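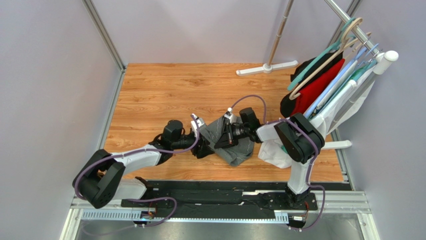

How many demonstrations should you record before the first training run?
Record 135 for a single garment type, then train and check the result before adding more.

4. Recording demonstrations by remote control

This section covers two-arm cloth tasks on the Zanero cell, using the Koech leader handles. For teaching by hand with the motors released, see section 5.

Before you start

Finish the joint zeroing in section 3. The handles copy joint angles directly, so an arm with a bad zero will sit at an offset for the whole session.

Cloth tasks bring the two grippers close together over a small area of fabric. The collision limit in the Eslow software stops the arms at the links but does not cover the gripper tips. Watch the tips yourself.

CAUTION: Keep hands, sleeves and lanyards out of the cell while the handles are live. Closing a handle closes the gripper at once.

Setting up the cell

1. Route each arm cable along its links and leave enough slack for the wrist to turn fully both ways. Check that no loop can catch on the rail.

2. Move each arm slowly through its full reach. If you keep a clothing rack or stand inside the cell, make sure the forearm clears it and anything hanging from it.

3. Put one piece of cloth near the middle of the floor panel. Crumple it by hand and let it drop. Do not arrange it.

4. Close the front guard and press Ready on the Eslow panel. The status line changes to "Leader waiting".

Recording

5. Hold both handles in the rest position shown on the panel. When the pose matches, the arms go live — you will feel a short pulse in each handle.

6. Press the left pedal to start the episode.

7. Bring one gripper to an edge of the cloth and pinch it. Keep the other gripper in contact with the fabric to hold it down while you pull.

8. Work at a steady pace. Pauses longer than 3 seconds are flagged and have to be trimmed later in Hister.

9. When the task is done, open both grippers, lift clear of the cloth and return to rest.

10. Press the left pedal again to save, or the right pedal to discard.

Note: A missed grasp is not a reason to discard. If you recover and finish the task, keep the episode. Discard it if a gripper hits the panel hard, if the cloth leaves the panel, or if a cable snags.

Between episodes

11. Press Hold on the panel before you open the guard.

12. Crumple the cloth again and drop it in a different spot. Change which arm makes the first pinch every few episodes.

13. Clear lint from the gripper tips with a dry brush. Do not use solvent on the pads.

Checking what you recorded

Open the session in Hister and play back the first and last episodes. The joint traces should be smooth, with no flat sections while the arms are moving. A flat trace usually means a loose handle connector. Reseat it and record those episodes again.

Hister keeps up to 3,206 episodes in one project. After that, new sessions go into a second project, and the two can be joined at export.

If the arms go live with a jump, the rest pose was not matched closely enough. Press Hold, let go of both handles and repeat from step 5. If it happens again, go back to section 3.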